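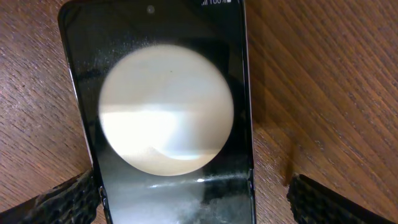 The cleaning of the glass must come before the reading of the charge, and I have again done it in the wrong order. I wanted to begin with the numbers, so I first wrote the battery value in the log and only then looked at the screen from close. The value is fine, 100% with the signal bars beside it. The glass is another story. There are fingerprints and a fine dust over large parts of it, most in the upper left and again lower down, where it makes a gray cloud. With the screen dark and the lamp reflecting in it one sees everything. From my chair I had seen only black.

I therefore change the order in the procedure: wipe, look against the light, wipe again if needed, then wake the screen and read. The old sheet had the look against the light as the last step, after the phone was already in the bag.

Entry of March 22, 2023. Phone number 494 on the list. Table by the white wall.

What I used: the dry cloth first, without pressing, to take the loose dust away. Then the Sirnik liquid on the cloth, never on the phone. Enda asked me to write down how much, and I can only say that one short press of the bottle is enough for a phone of this size. Two presses leave stripes which need a longer time to polish away than the fingerprints did.

The small hole of the front camera collects dust at its edge if one wipes across it. I go from the hole to the outside. I do not know if this is the official way.

Question to myself: is a speck on the glass or under it? I move my head a little and compare the speck with its reflection. If the two move against each other, the speck is on top. If I cannot decide, I write "speck, unclear" and leave it. Please do not scratch with the nail to find out. We had one return in June from this habit.

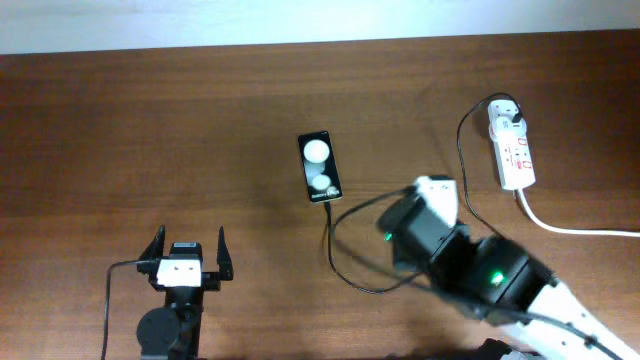 Scanlon Workshop, Small Devices Group

Layout of the table. I write it down in order that the next person does not have to build it again from memory.

The power strip lies at the right side toward the back, a little crooked, with its white cord going out to the right. I like the cord on this side. Last month it went out over the front edge, and I caught it with my knee 3 times in one week. The adapter is in the upper end of the strip, and the black cable leaves from it in a wide arc. The small device in the middle has its own thin black cable at the bottom, with one loose loop on the wood. This loop I leave on purpose. If the cable is straight, each lift of the device pulls at the socket, and the sockets are exactly what we are asked to protect.

Rules which I have followed and which I would like to keep:

One device on the table at a time. The others stay in the tray on the shelf.

Cable in from below, as the device lies, screen up. If one turns the device around to reach the cable better, the label numbers in the log do not agree with the sides any more (we write "left" and "right" as seen from the chair).

Strip stays on. Switch nothing at the strip during a reading. If a light on the strip is out, stop and tell Enda.

No liquid bottle on the same side as the strip. It is kept closed.

Wipe the table too. I forgot this for a long time. A phone put back on dusty wood takes the dust on its back and brings it into the bag, and from the bag it goes again to the glass. I use the old cloth for the wood and the new one for the glass, and I have marked the old one with a knot in the corner.

About the glare: the table has a slightly shiny surface and the room is bright, so it gives soft white patches which can be taken for stains. I rubbed one of them for quite a while before I understood that it moved together with me. To decrease the reflections I tried a sheet of gray paper under the phone. It helps for the wood, of course it does not help for the glass. For the glass the reflections are useful, and I would not remove the lamp. The dust shows best at the border of the bright spot, less in the middle of it, where all is simply white. So the phone has to be moved slowly under the lamp until the border has passed over the entire screen. For one phone it takes me roughly 10 minutes with both cloths, the reading and the log. I think it can be made faster, but not by me today.
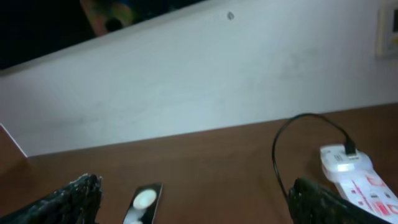
White adapter with the small black plug in it, and the thin cable in its arc. Brown table, white wall behind.

The arc of the cable is higher than I would choose. It comes from the way the cable was rolled in the package, and it keeps this form for some days. I do not press it flat with tape as it was proposed, the tape leaves glue on the cable and the glue takes dust. It is better to unroll the cable in the evening and to let it hang from the hook over the night.

We have 11 of these thin cables in the drawer, mixed from Atero and Ateck. For charging I found no difference. For handling, the Ateck ones are softer and lie down earlier. I have put a piece of white thread on each Ateck cable at the plug end so that we can stop asking each other. If the thread is missing, it is Atero, or the thread has fallen off. This is a weak point in my system, I know it.

Papers: please keep them near the wall, flat, and away from the place of the phone. A sheet which stands up against the wall falls sooner or later on a glass which was just cleaned. The printed packages also should go back to the shelf before the wiping. Cardboard gives off a fine dust at its cut edges, one can feel it between the fingers.

Open points:

Order new cloths. The present one leaves small fibers after washing, possibly I washed it too hot.

Ask Enda Noonan if the log needs a separate column for "glass before cleaning". At present I write it in the remarks and the space is too small.

Correct the procedure sheet (order of the steps, see the beginning) and take the old print from the door.

Phone 494: second look against the light tomorrow morning, before the lamp is warm. If the haze in the lower part comes back, then it is from the bag and I must wash the bag.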